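Do we need another email every time we open a newsletter tool?

4 min read

October 2022

I run a small shop's newsletter on the side. The shop sells secondhand knitting patterns and a bit of yarn, it's in Kidthorpe, and the list has 1,505 people on it, most of whom signed up at the till. Once a month I send them something. That is the whole of my marketing career, so take what follows with that in mind.

For the last two years I used Flonora. Then in February they put the price up and moved the thing I liked (plain text emails, no banner, no big button) into a menu called Classic. I know what Classic means. It means they'd like you to stop using it. So I went looking, and I've now spent most of a year's spare evenings in free trials.

Lororar was the first. Its big promise is that it picks the best time to send for each person on your list. I was doubtful and I still am. It decided that a good half of my readers wanted to hear about sock yarn at ten to five in the morning. When I asked support how it worked that out, I got a link to a help page that said the system "learns from engagement". Engagement means opens, and opens have been close to useless as a measure since mail apps started loading everything in advance. A phone fetches the pictures while its owner is asleep, and the software puts that down as a keen early riser.

I turned it off and sent at eleven on a Saturday, as usual. Sales looked the same to me, though I admit I wouldn't know how to prove it either way on a list this size. Neither would they, I suspect.

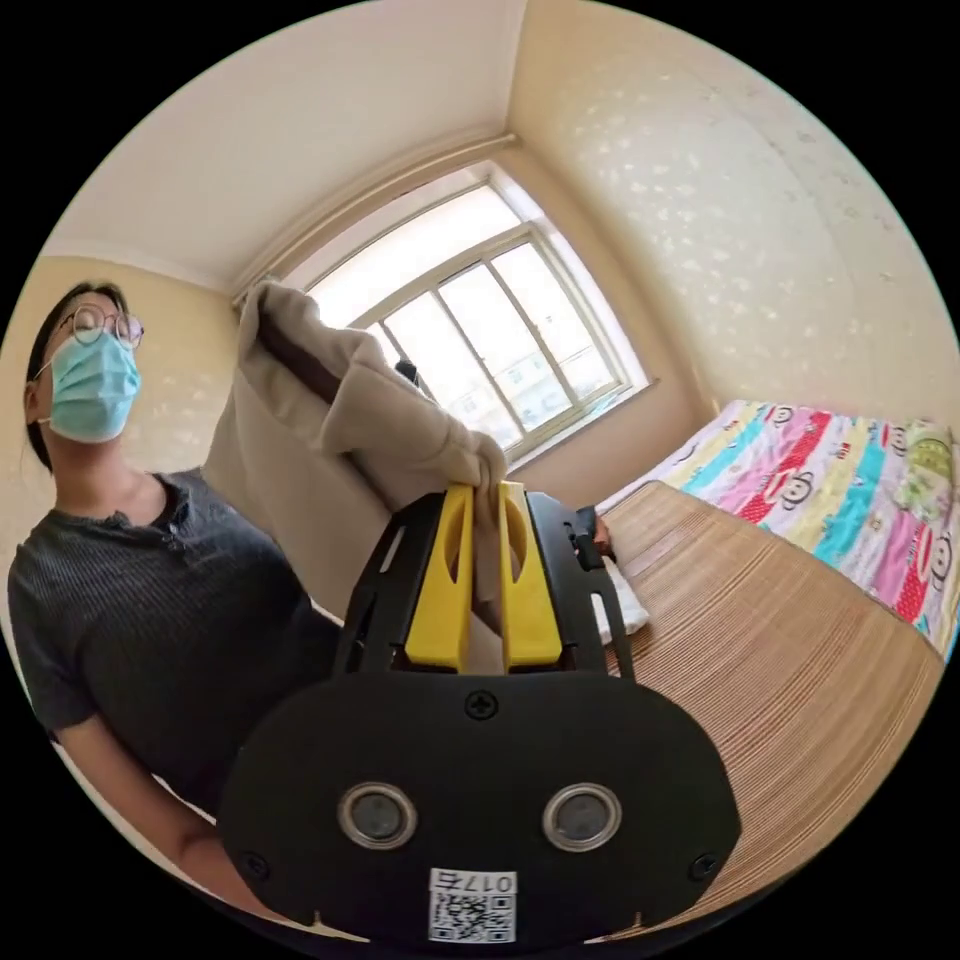 Glasses and mask on, in the bedroom.

Then there's the subject line scoring, which both tools have and both charge extra for. You type a subject, you get a mark out of a hundred, and a little dial goes green if you've used a number or the word "your". My best-selling email of the year was called "Buttons". Lororar gave it 22 and told me it lacked urgency. Well, yes. They're buttons.

I tried the test feature too, where you send 2 versions to a slice of the list and the winner goes to the rest. On a big list I can see the point. On mine, the winner won by 3 clicks, and the screen showed me a trophy. One of those clicks was me checking the link.

What I'd pay for, if anyone's asking:

- an unsubscribe page that doesn't plead
- an export button I can find
- a monthly price that is the same price next month

Sisodia comes closest so far. It's ugly, the editor loses your line breaks if you paste from anywhere, and the address import choked on every name with an apostrophe in it. But it sends the email and then leaves me alone. I've paid for one month and put a note in the diary to look at the bill properly before I pay for another.

Comments

woolgatherer: I had the same thing with the send times. Mine wanted 3am on a Sunday. I'd like to see a single one of these companies show their working.

Pete in the shed: Bit harsh on the testing. It's fine if you run it for a few months and ignore the trophy.

tillroll: Does Sisodia let you keep the old unsubscribes when you import? That's what put me off moving.

Reply from the author: It does, but as a separate file, and you have to tick a box that's off to begin with. Check it twice.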